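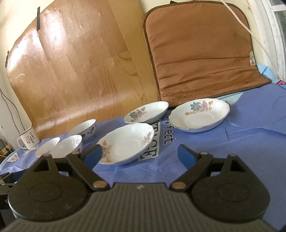

Zofia Szewczyk

Usholm Supper Swap: Frequently Asked Questions

So what is the Supper Swap?
A bunch of neighbors in Usholm cook for each other once a month. One household hosts, everybody else brings a dish, and we all go home with a container of something we didn't make ourselves. It started with 2 families on Serrano Street and a very large pot of bean soup. Last month 40 people signed up, spread over several houses, and I'm still thrilled every time a new name shows up on the list!

Do I have to be a good cook?
No! Some of my favorite dishes have been the plainest ones. A man who had only ever made scrambled eggs brought scrambled eggs with chives and a stack of toast, and the plate was empty before I got to it. If you can boil potatoes and put butter on them, you're in.

How much food should I bring?
Enough for 8 small servings. That sounds like a lot, but people take a spoonful of this and a spoonful of that, so a regular casserole dish or one big salad bowl will do it.

Do I need to own matching dishes to host?
Please don't buy anything. We've eaten off wedding china, camping plates and the lids of storage tubs. White plates with flowers on them are easy to find secondhand if you want a few extra, and a plain colored cloth makes any table feel like a party (I love blue, but I say that about everything). If you're short on bowls, write it on the sign-up sheet and somebody will bring theirs. Put a bit of tape with your name on the bottom of anything you lend out.

What about allergies?
Write every ingredient on a card and stand it next to your dish. Every ingredient, including the oil you fried the onions in. Nut dishes go on their own table, with their own spoons. If your allergy is serious, tell the host when you sign up so they can plan the room around it.

Can I bring something from a store?
Sure, now and then. Life gets busy. The bakery in Drirnell does a rye loaf that I would happily eat for supper all by itself, and people cheer when it comes through the door. We only ask that you cook at least every other time.

Are kids welcome?
Very much so. They eat first, at 5:30, and the grown-ups sit down at 6:15. Older kids can sign up with a dish of their own - we've had some wonderful pancakes that way.

What does it cost?
Nothing beyond your own groceries. Hosts supply water, coffee and tea. If you'd like wine, bring a bottle and set it out for everyone.

Is there a recipe collection?
Yes, and it's my pride and joy! There are 71 recipes in the binder so far, from cold cucumber soup to a plum cake that needs two days. Ask to see it at any supper. Handwritten pages are fine, stains and all. I type them up in March, so if you can't read my copy of your recipe, please send a correction.

I signed up and now I can't come. What should I do?
Let the host know by noon on the day. You don't have to send your dish over, although a few people do, and it always gets eaten.

How do I join?
Add your name and street to the sheet by the door of the Usholm library, or grab me at any supper. New people don't host until they've come at least twice. Bring a container with a lid that closes properly - soup travels badly on a bicycle.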